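Tretside Automation Group
Minutes of the cell meeting, November 2023
Cell 3 (CRX-5iA, peg board work)

Present: Ognjen Vlachou (chair), cell technician, simulation engineer, Haslinger site lead, Wurkitz service engineer (by phone for items 2 to 4)
Apologies: Iketti purchasing

1. Minutes of the last meeting

The September minutes were accepted with one correction. Under item 4, the work order for the cable replacement should read 1037. The number printed was the one for the cabinet filter.

Open actions from September: the spare set of fingertip pads has been received and is in the drawer under the bench. The label for the drawer has not been made. Carried over.

2. State of the arm

The technician reported that the arm has run 1834 hours since it was put on the pedestal. There have been two stops since the last meeting. Both were contact stops during teaching and both cleared from the pendant. The logs were sent to Wurkitz, who had nothing to add.

The pedestal bolts were checked with the torque wrench. One of the four had moved slightly and was brought back up to the value on the card. All four now have a paint line across the head so that movement can be seen on the daily walkaround. Ognjen asked for the check to be repeated in one month and then put back on the normal schedule.

The site lead asked whether the pedestal should be grouted to the floor. Wurkitz said they would wait for the second torque check before recommending anything. Left open.

3. Cable at the base

The connector on the side of the base was discussed again. The old cable had been tied too tightly to the pedestal and the strain was going into the plug. The new cable has a loop with some slack and one clamp lower down. The technician has written this into the setup sheet with a sketch.

Wurkitz asked that the plug only be taken off with the controller powered down and locked out. This is already the site rule, but it was missing from our sheet. It will go in as step 1.

4. Gripper

The gripper was taken off, cleaned and put back. While it was off, the coupling face was wiped down and the screws replaced. The left and right pads were swapped by mistake on the first try, and the fingers did not meet square. The technician suggested a small engraved mark on the inside of each finger. Agreed.

Discussion on how often to change pads. Haslinger would like a fixed interval. Ognjen would prefer to go by wear, with a go/no-go gauge, as the short jobs hardly touch them. No decision. The technician will keep the old pads in dated bags until the next meeting so there is something to compare.

Wurkitz left the call after this item.

5. Cell model and home position

The simulation engineer showed the current model of the cell. The arm, pedestal, gripper and peg board are in, along with the room around them. The shelf and the door have been kept in the model so that people can get their bearings. The controller cabinet and the fence line are still to be added.

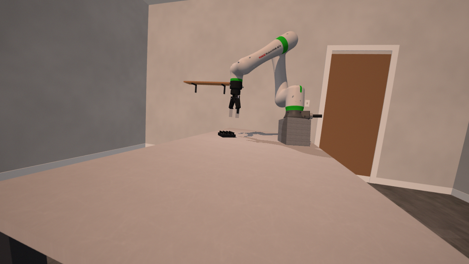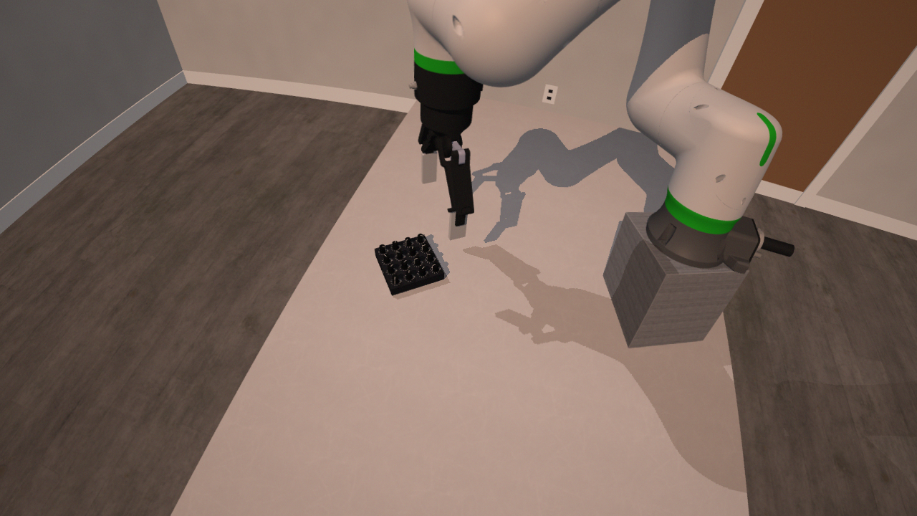 Cell model, both views: arm on its gray pedestal, gripper pointing down and empty.

The main question was the approach to the board. The board has its pegs in four rows of four, and the taught frame is taken from the corner peg nearest the pedestal. In the model the board can be turned by a few degrees to see how the wrist copes. On the real cell the board has been sitting against two dowels, and one dowel had worked loose – this is the likely cause of the offset seen on the last row.

Agreed that:
The dowel will be refitted and the frame taught again from the same corner peg.
The program will start from a point above the board with the fingers open. The old start point, out to the side, will be deleted from the pendant.
The model will be updated with the retaught frame before any new path is sent to the controller.

Haslinger asked for the clearance between the fingers and the pegs to be written on the setup sheet. The simulation engineer can read it out of the model but wants it measured on the cell as well. Both figures will go on the sheet.

6. Backups

The last full controller backup is file 109 on the shared drive. Ognjen asked that a new one be made after the frame is retaught, and that the old file be kept. The memory card in the cabinet door should hold the same version as the drive. At present it does not.

7. Purchasing

Iketti sent a note that the order for dowels and M6 screws is placed. The wiper seals are on hold until we confirm the part number.

Actions

Technician: refit dowel, reteach frame, repeat bolt check, mark the fingers, drawer label.
Simulation engineer: add cabinet and fence line, update frame, supply clearance figure.
Ognjen Vlachou: new backup and memory card, seal part number to Iketti.
Haslinger: proposal for a pad change interval, in writing.
Wurkitz: advice on grouting after the second bolt check.

Next meeting to be set once the frame has been retaught. Minutes taken by the site lead.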